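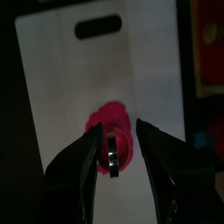
Workshop Tips > Surfaces and Storage

Cleaning and Storing White Boards and Panels

Tip sheet 719

White panels with a handle slot get used for many jobs in a workshop or kitchen: cutting, sorting, carrying, covering a bench, propping up work in progress. They show every mark. Most of the marks come off with ordinary supplies if the residue is matched to the cleaner before any rubbing starts. The notes below cover colored smears, recessed holes, metal rings, pencil marks, gray scuffs and upright storage.

Identify the material first

Panels that look alike can be solid plastic, coated fiberboard or painted wood. Check a cut edge or the inside of the handle slot. Solid plastic is the same color all the way through. Coated board shows a darker core or a visible line where the coating stops. Painted wood usually shows grain somewhere along the end.

Solid plastic tolerates warm water, dish soap and most mild abrasives. Coated board tolerates a damp cloth but should not be soaked, and an unsealed slot is the first place it swells. Painted wood gets the mildest treatment of the three: damp cloth, then dry cloth, with no solvent until a test patch has dried.

Test patches go on the back, near a corner. Leave the cleaner on for 2 minutes, wipe, and look at the cloth. If the cloth has picked up white, the finish is coming off and the cleaner is too strong.

Colored wax and paint

Pink, red and magenta residue is more trouble than dark colors on a white surface, since a very thin film still reads as a stain. Find out whether it is wax or paint by pressing a fingernail into the thickest part. Wax dents and lifts in a curl. Dry paint chips or does nothing.

For wax:

1. Chill the spot with an ice pack wrapped in a thin cloth.
2. Lift the bulk with a plastic scraper held nearly flat. An old store card works.
3. Put a folded paper towel over what is left and warm it with a hair dryer on low. Change the towel as it takes up color.
4. Wipe with a drop of vegetable oil on a cotton pad, working from the outside of the smear toward the center.
5. Wash off the oil with dish soap.

For water-based paint, soften with warm soapy water under a damp cloth for 10 minutes and scrape. Rubbing alcohol removes most of what remains on solid plastic. Keep alcohol off painted wood.

Crayon and lipstick behave as wax. Food coloring and berry juice behave as dye and are a separate matter. On solid plastic, a paste of baking soda and water reduces them over several applications, and on coated board they may be permanent.

Holes, sockets and cups

A recessed hole holds residue long after the face of the board is clean. Cloth wrapped around a finger polishes the rim and leaves the inside corner alone. Use a cotton swab for narrow holes and a short-bristle bottle brush for wider ones. Turn the brush in one direction and pull it out while still turning.

A blind hole (one that doesn't go all the way through) has to be dried face down. Set the board on two strips of wood so that air can get under it. If a peg or ring is supposed to seat in the hole, leave it out until the hole is dry to the touch. Trapped water loosens glued liners and leaves a ring of scale on metal.

Do not enlarge a tight hole with a drill to get at the residue. A round wooden skewer with the tip cut square will scrape the bottom without changing the diameter.

Bench layout for a cleaning session

Clear the bench before the boards come out. Small parts belong in containers along the back edge, in a single row, with the middle kept open for the piece being worked on. A light mat in the middle makes it easier to see what has been dropped. A dark bench top hides black screws and brown wax equally well.

Shallow dishes suit rings and washers, and clear cups suit anything with a handle. Boxes with a slot in the top are good for storing parts and poor for sorting them, as the contents cannot be checked without emptying the box.
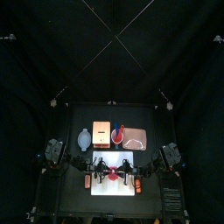 Light should come from above and slightly to one side. Direct overhead light flattens a white surface, and thin films of wax disappear in it. Tilt the board toward the light and away again before calling it clean. A film shows as a dull area with a visible border.

Keep dry and wet work apart. Dry sanding dust that lands in soapy water makes a paste that will scratch soft plastic. If the bench is too small to divide, do all the dry scraping first, vacuum, and then bring out the water.

Metal rings and hardware

Polished rings pick up wax from whatever they are pressed into. Drop them in hot soapy water, not boiling, and wipe with a lint-free cloth. A ring that will not slide into its socket after cleaning usually has residue on its inner face. Run a strip of cloth through the ring and pull it back and forth like a shoeshine.

Do not use steel wool on plated parts. Once the plating is scratched through, the scratch will hold color and later rust. Metal polish is acceptable on solid stainless steel but has to be washed off completely if the ring touches a white board, because the black residue transfers.

The Taltthorpe hardware catalog lists its rings by outer diameter. Sockets are normally measured on the inside. Measure both parts with calipers before ordering replacements, and measure the ring in two directions to find out if it has gone oval.

Pencil and pen marks on pale panels

Pencil comes off with a white vinyl eraser. Pink erasers leave color of their own on a matte surface. Erase in short strokes in one direction and brush the crumbs away with a soft brush; a hand will smear them.

Ballpoint needs alcohol on a swab, dabbed and lifted. Change the swab as soon as it shows ink. Permanent marker on solid plastic can often be dissolved by writing over it with a dry-erase marker and wiping both off while wet. On painted panels this fails about as often as it works, and repainting the panel is quicker than a third attempt.

Layout marks that will be needed again should be left alone or moved to the back. Before erasing, check whether a small tick or letter near an edge shows which way the panel faces in a set. 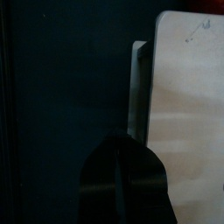

One reader reports that vinyl erasers left shiny tracks on a matte cream panel, and that a barely damp melamine sponge evened out the finish afterward. The same reader advises going over the whole face lightly, corner to corner, and not only the erased area. This agrees with our results on painted wood. On glossy coated board the sponge does the reverse and dulls the surface, so it should stay off those.

Gray scuffs

Gray scuffs are usually rubber, aluminum or plain dirt, and each needs something different. Rubber comes off with an eraser or a little alcohol. Aluminum leaves a fine metallic gray that doesn't respond to soap at all; use a mild cream cleanser such as Dultik on solid plastic, rinse, and repeat. Dirt that has worked into fine scratches needs a nylon brush and soap.

If the scuffs are concentrated low on the face, the cause is probably the way the board is stored. Panels slid in and out of a tight rack rub against their neighbors at the same height every time. Cleaning them without changing the rack is wasted work.

Storing panels upright

Upright storage saves bench space and lets panels dry on both sides. The conditions are simple enough. The rack needs a level base, dividers that reach at least half the height of the tallest panel, and clearance for fingers at the handle slot.

Put heavy panels at the ends and light ones in the middle. Turn all handle slots the same way. A panel with a raised lip or border should face outward, or have a sheet of felt between it and the next one. Colored panels are best kept from direct contact with white ones, in particular red panels with a fresh coat of paint, which can mark a neighbor weeks after they feel dry.

Pichler makes a wire rack with adjustable dividers that takes panels of mixed thickness. The vinyl caps on the wire ends tend to come off and should be glued at the start. A homemade rack of dowels set in a board does the same job. Space the dowels 2 inches apart for thick panels and closer for thin ones.

To remove a panel from a full rack, lift it straight up before pulling it forward. If it sticks, free the panel beside it first. Forcing it chips the corners of coated board.
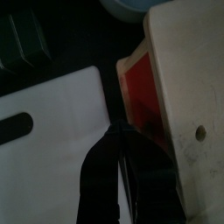
Touching up chips and worn edges

Chipped corners on coated or painted panels should be sealed before the next washing. Sand the chip lightly with fine paper, wipe off the dust, and fill with a white wood filler. When it is hard, sand flush and apply two thin coats of enamel. Traltmont white enamel is slightly warm and matches cream panels better than pure white ones.

Solid plastic cannot be filled this way. Trim the damaged edge with a sharp blade held at a low angle, then smooth it with a cabinet scraper. Check the inside of the handle slot at the same time, and knock down any burrs with a half-round file.

Allow enamel a full night before the panel goes back in the rack.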